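Black cloth and a light table

Myrto Petridis has been hanging fabric for a living for nearly 49 months, first for shop windows in Tisinby and then for anyone who needed a plain corner to work in. Her business, Skollen, takes on small jobs: a table, a backdrop, a few household things to go on the table. We talked on a Wednesday afternoon, and most of the conversation was about cloth.

"People call and ask for a backdrop," she said. "What they need is a table they can stand at, and something behind it that doesn't pull the eye. I start with the table."

She likes a light wood-grain top with black fabric behind it. Dark appliances are harder to place against that background, she said, and a black toaster oven can disappear into the curtain if it is pushed too far back. She brings it forward until the pale surface shows around its base. 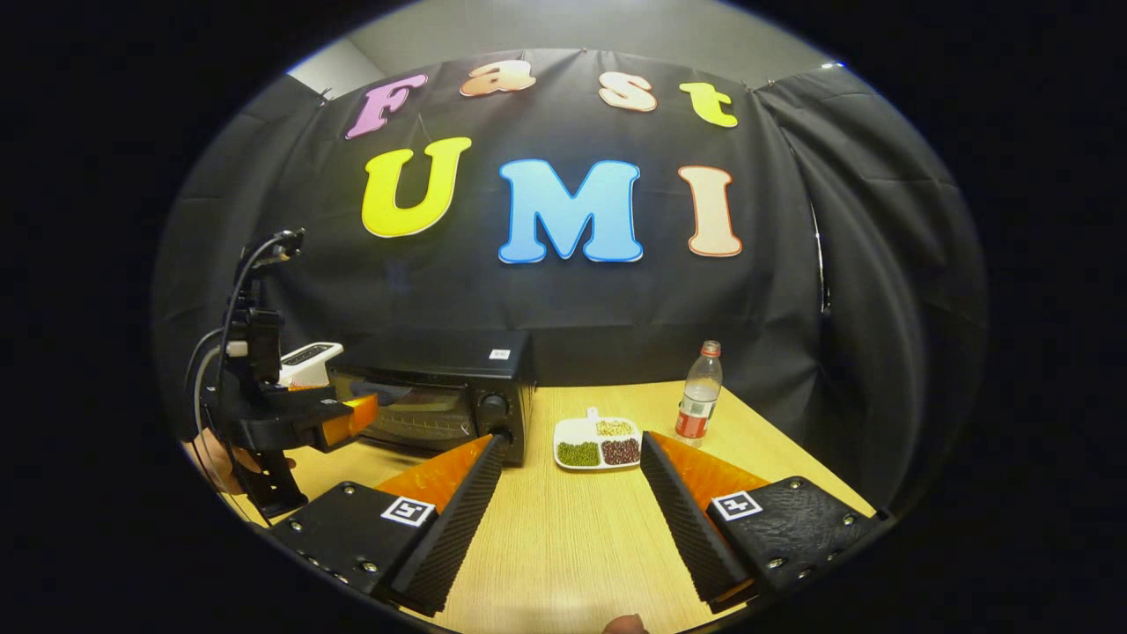
The toaster oven on the table, with the foam letters on the cloth behind it.

The letters took more of her time than the oven. They spell out "Fast" on one line and "UMI" below it, in pinks, yellows and blue, with the second word larger.

"Foam weighs very little, so the fabric can carry it," Petridis said. "But you have to hang the cloth first and let it settle. If you put the letters up right away, you will be moving them the next morning."

She does the lower word first, starting with the middle letter, and works outward. The upper word follows. She uses a paper strip to space the letters and keeps the strip afterward, in case one has to come down.

Asked about the color of the letters, she said she would have picked fewer colors herself. "I had a sample in one shade of yellow. It looked like a warning sign. The mixed ones are friendlier, and I was wrong about them."

The fabric comes from Stefanou, where she orders it by the roll under the number 2434. It arrives folded, and the folds show. She used to steam every panel before hanging it. Now she steams only when a client asks.

"You will always have some creases," she said. "At the sides I let it gather. In the middle I want it fairly flat, and I stop there. I could spend a whole day on wrinkles."

Pins go in along the top of the back panel. For partitions she prefers small black clips — they come off without tearing anything, and they can be shifted when the cloth starts to sag. The place where two panels meet is the part she is least happy with on most jobs. She has tried tape, a second layer and hook strips from Stukine, and has gone back to overlapping the edges by hand.

Ceiling lights are another matter. Petridis does not bring lamps unless the room is very dim. She checks where the panels are overhead before she decides which way the table faces. 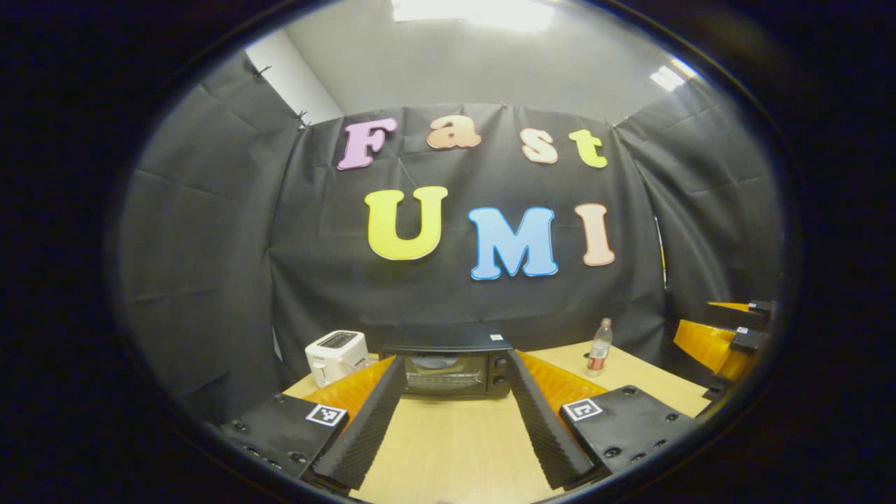 What goes on the table

She sets appliances along the back edge and leaves the front of the table free for hands. A white two-slot toaster is one of her favorite pieces because it stands out well against black cloth. She looks for a plain, boxy one.

"I buy things people have in their own kitchens," she said. "Nothing special. If it is too nice, they are afraid to touch it."

She wipes the tabletop last, after the appliances are in place, and then moves each one to wipe under it. Crumbs are the main nuisance with toasters, even secondhand ones that have been cleaned. She turns them over above a sink before they go in the van.

Her next job is in August, with a larger table and a gray cloth she has not worked with before. She has asked for three samples and has hung one of them in her hallway to see how it drops.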